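Ticket 489: Black table cloth, fold lines will not come out
Status: Open, waiting on supplier
Reported by: Antonina Shevchuk
Assigned to: Tihomir Lazarević
Opened: 19 Oct 2026
Item: Selura table cover, black, from Dumitrescu
Category: Furnishings

Problem as reported
Cloth was unpacked and put on the table the same morning. Fold lines from the packaging are still visible. Cloth also creeps toward the front when items are moved on it. Requester wants it flat or replaced. The previous cloth (Virex, bought in July) did not crease but faded after washing and was thrown out.

Entry 1, Lazarević
Checked the care label. Cool iron only, no bleach, tumble dry low. Measured the cloth at 136 cm on the short side, which matches the order. Wrong size ruled out as a cause of the creep. Pulled the cloth tight by hand and clamped the back edge under the tabletop. Left overnight.

Entry 2, Lazarević
Creep is gone with the back edge clamped. Fold lines reduced, still present. Steamed from the top side on the low setting, working from the back edge to the front. Let it cool before setting anything down.

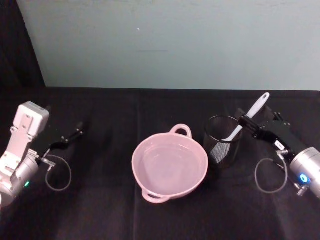 Steaming on the table has reached its limit. The cloth needs to come off and be pressed from the reverse side with a damp towel in between. The remaining lines are faint and run toward the front edge, with soft creases besides, so press along the lines and then across them. Clear the pink two-handled bowl and the black mesh cup first. Do not slide either one over the cloth; lift them.

Entry 3, Shevchuk
Agree that it is better. The lines still bother me when the light catches them. Can we wash it instead of pressing? The Breston machine has a 40 degree cycle.

Entry 4, Lazarević
Label says cool wash, so 40 is too warm. Cold cycle is acceptable, short spin, then hang over a rail at full width. Do not fold while damp. Pressing from the reverse is still needed afterward.

Entry 5, Lazarević
Asked Dumitrescu whether the same cloth can be shipped on a roll. Reply: yes, for orders placed by phone, extra charge of 52. Sent the amount to Antonina for approval. Asked them to confirm that the fabric weight is unchanged.

Next action
Wash cold and press from reverse. Refit with back edge clamped. Hold the roll order until the result has been checked. Store any spare cloths on a tube from now on.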